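Fekirik: small-town water, read by hand
Published 2019-02-15

Bent Ragnarsson has been reading water meters in Skernow for most of his working life. He started with a bicycle and a torch, and he still carries the torch. When we meet at the pump house on the Nurley road he is filling in a ledger with a pencil, which he sharpens twice while we talk.

"People think the water just comes," he says. "It comes from a hole in the ground up there, and it has to get past a lot of old pipe first."

The hole in the ground is the Snorradóttir spring, named after the farm it lies on. It feeds 415 homes by way of a single main, laid in cast iron and patched since in whatever was to hand. Ragnarsson knows the patches by year. The one under the chapel wall is the worst, he says, and the one by the bus stop has never given any trouble.

Frida Juhl joined the water company nine years ago as an office clerk and now runs it. She has the desk by the window and Ragnarsson has the one by the stove. Her main worry this winter is leakage.

"We pump at night and we can see on the dial that it's going somewhere," she says. "At three in the morning people are asleep. If the dial is moving a lot, that's a leak."

Finding it is slow work. Ragnarsson shuts one valve at a time and listens at the next with a steel rod held to his ear. There are 134 valves, and a few were buried when the lane was resurfaced. He found one last autumn under a flower bed. The owner was not pleased, but she made him coffee.

Juhl would like to replace the oldest stretch, 235 metres between the chapel and the school. The price has gone up twice while the company was saving for it. She hopes to have a firm quote in March, and then there will be a meeting.

"Some will say leave it alone, it works," she says. "It does work. It also loses water every night, and we pay for the electricity to pump that water."

I ask whether bills will rise. She says yes, a little, and that she would sooner say so now than in a letter later on.

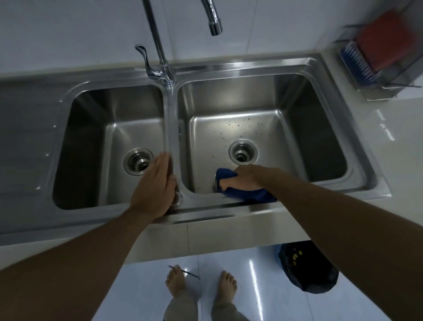 Reading time: 3 minutes

The taste of the water comes up often in Skernow. It is hard water, and kettles fur up quickly. Ragnarsson drinks it straight from the tap and has no time for filter jugs. Juhl owns one – she keeps it at home and asks me to write that down, so that he hears it from somebody else first.

Both of them get calls in the evening. Most are about low pressure, and most of those end at a stop valve that someone has left half closed after fitting a washing machine.

"I ask them to look under the sink before I put my boots on," Ragnarsson says. "Then I put my boots on anyway."

He is due to retire next year. Juhl has advertised the post and had a handful of replies, mainly from people who asked if the meters could be read from a phone. They can't yet. She has looked into it, and the cost would have to wait until the main is done.

Ragnarsson has offered to walk the new person round all the valves, the buried ones included. He has drawn a map of them on the back of a calendar, and it hangs by the stove.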